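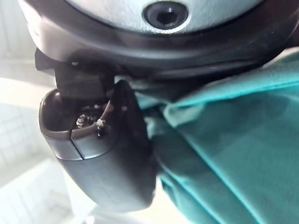 Figure 3. Rounded housing with a silver-gray face, dark rim and circular recessed port.

4.2 Tracking difference by fund size

The sample holds 48 small-cap index funds listed outside the United States. Tracking difference is the annual return of the fund minus that of its index, net of fees. Funds with more than 800 holdings lagged by a wider margin, mostly through sampling error in thinly traded names. The Zeltel and Mukano funds were left out of the regression, as both changed index in January. Ellwood's adjustment for withholding tax is applied throughout.

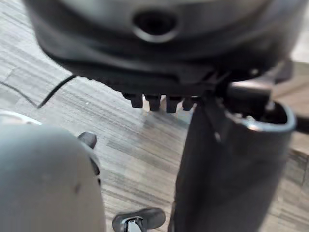
4.3 Sector weights

Each holding was assigned to one sector by its largest source of revenue. Where no source passed 50 percent, the index provider's label was kept. 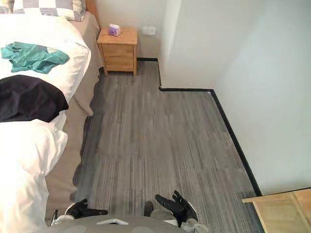
Consumer funds gave the most trouble in this step. Godinho and Tedix sort household goods by different rules, and the gap moves fund weights by up to 3 percentage points. A maker of bedding (a white duvet, a checkered pillow) is placed with durables by one and with textiles by the other, while the wooden nightstand beside the bed is furniture under both. We use the Tedix rules and report the Godinho weights in the appendix.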